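Storing dry-erase markers cap down or flat?

Posted by Coltau

I have 10 dry-erase markers at a home desk. Two of them, a blue and a red, write faint at the start of every line and then recover. They have been kept upright with the caps at the bottom. Is that correct for this type of ink, or should they lie flat?
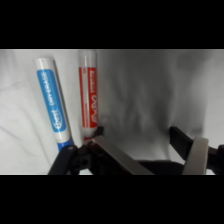
Blue and red markers, cap end down.

Jin-sol Won

Flat is the usual recommendation. The pigment in dry-erase ink settles. Cap up, it moves away from the tip and the line goes pale. Cap down, it collects at the tip, and the first strokes can be heavy or clogged. For a faint start, check the cap seal first. Push until it clicks, leave the marker flat overnight, then test on a clean patch of board.

Mekonnen

Mine are in a mug, cap down, no problems. I replace them after 3 months anyway.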